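Good Practice on the Bench: A Gallery for Skeptics

The rules for tabletop robot work have been growing faster than the work. The Daston checklist, which our shop signed up to in March, now has 122 items. The Cudora guide is shorter and says much the same in bigger type. Both promise results that other people can repeat and trust.

I have my doubts. A good share of the 122 items are about paperwork: who signs, where the form goes, which version of the form. Very few are about the table. So this gallery sticks to the table, and the captions go through the rules that have something to say about it, along with the ones that only sound as if they do.
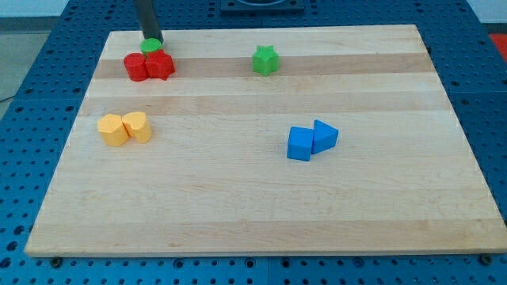

Words and picture by the Quintana bench desk | Filed under: Rules, Standards, Small Parts

Sorting by color. Red with red, yellow with yellow, blue with blue, and a green star off by itself toward the back. The green cylinder is at the gripper, up against the reds.

Fix the work surface. Daston item 9, and one I'll defend. There are two bolts along the near edge of the board. A board that can creep a little between runs will ruin your numbers without telling you, and bolts are cheap.

Say what counts as done. Both guides ask for a "clear success condition" and neither gives one for sorting. Does a pair have to touch? The two yellows do, and so do the two blues. Under the Cudora wording they'd pass if they were a hand's width apart, provided someone wrote "grouped" on the sheet. I would like a distance, please, in plain units.

Report the shapes. It's easy to write "colored blocks" and move on. A cube is a kind thing to grip. A star with five rounded points isn't, and a triangular prism depends a lot on which way it's facing. If a report gives one success rate for all of them, ask for the split.

Keep the light even. Soft light from overhead, short shadows. Fine for a bench, and both guides recommend it. What they don't ask for is a second set of runs under bad light, say at 4 p.m. with the blinds up, and that is the set a buyer should want to read.

Watch your background. The table is blue and so are two of the blocks. The pale board between them does a lot of work for the vision software. Daston calls for "adequate contrast" and leaves the word adequate alone. Try the same job with the board taken away and see if the score holds.

Leave room. The front half of the board is bare. Plenty of published layouts look like this, and I'd ask how the same arm does when the pieces are crowded up together. Spacing is a choice, and it belongs in the report.

Count every run. The Drundska trial sheet, which gets passed around as a model of good practice, claims over 1000 attempts. The table at the back lists 821. The rest were "set aside during setup," with no note on who decided or when. Every box on the checklist was ticked.

Write the stop rule first. If a person reaches in to straighten a block, the run is over and it goes down as a miss. Our own rule used to be softer. When we tightened it, 70 runs we had been pleased with moved to the other column.

We still fill in the Daston forms. They go in the binder by the door, and the run log stays at the bench.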